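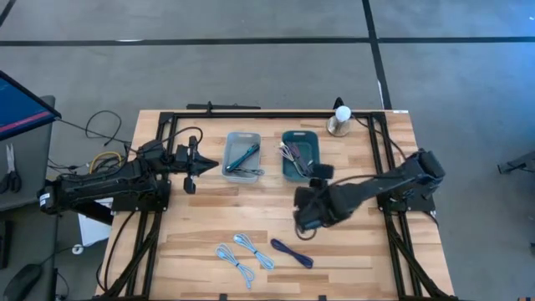

図3-1 縞状の板目が見える明るい色の木製天板

## 3. 天板の手入れとオイル仕上げ

この章では、Witis 作業台シリーズの木製天板を日常的に手入れする方法と、表面が荒れたときの再仕上げの手順を説明します。組み立てについては第2章を参照してください。

### 3.1 用意するもの

- 研磨紙(240番、320番)
- 天板用オイル Shokri 300 ml缶
- 毛羽の出ない綿布 2枚
- ゴム手袋
- 中性洗剤

天板の片面を仕上げる場合、300 ml缶1本で足ります。裏面と木口も塗る場合は500 ml缶を用意してください。

### 3.2 日常の手入れ

1. 天板の上の物を片付けます。
2. 乾いた布で、木目に沿ってほこりを拭き取ります。
3. 汚れが残る場合は、薄めた中性洗剤を布に含ませ、固く絞ってから拭きます。
4. 水拭きで洗剤分を取り、続けて乾拭きします。

**注意:** アルコール、シンナー、塩素系漂白剤は使用しないでください。オイルの塗膜が白く濁ることがあります。

### 3.3 ケーブル類を置くとき

軟質の被覆をもつケーブルを同じ位置に長期間置くと、可塑剤が移り、天板に跡が残ることがあります。使わないケーブルは束ねて引き出しに収納するか、付属のフェルトシートの上に置いてください。束ねるときはきつく折り曲げず、端に丸みを残します。 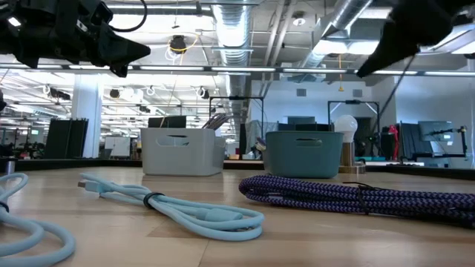

図3-2 束ねたケーブルの例(水色のケーブルと編組ケーブル)

跡がついた場合は、3.2の手順で拭いたあと、一晩置いて様子を見ます。消えないときは次の再仕上げを行ってください。

### 3.4 再仕上げ

1. 部屋を換気し、天板に取り付けた器具を外します。外せない器具は、マスキングテープで縁を覆います。
2. 240番の研磨紙で、木目に沿って軽く研磨します。
3. 320番に替え、手触りが均一になるまで続けます。
4. 研磨粉を掃除機で吸い取り、固く絞った布で拭いて、完全に乾かします。
5. 缶をよく振り、オイルを綿布に取って薄く塗り広げます。
6. 30分置き、浸み込まずに残ったオイルを、もう1枚の布で拭き取ります。
7. 翌日、手順5と6を繰り返します。

2回目の塗布後は、重い物を3日間載せないでください。

**警告:** オイルを含んだ布は自然発火するおそれがあります。使用後はただちに水に浸し、自治体の指示に従って廃棄してください。丸めたまま放置しないでください。

### 3.5 板の継ぎ目について

天板は細い板を接ぎ合わせて作られています。湿度の変化で継ぎ目がわずかに見えることがありますが、強度に影響はありません。爪が引っかかるほどの段差や割れがある場合は、使用を中止し、販売元の Plismont 修理窓口に連絡してください。その際、脚の内側に記載された製造番号が必要です。

改訂:2020年11月2日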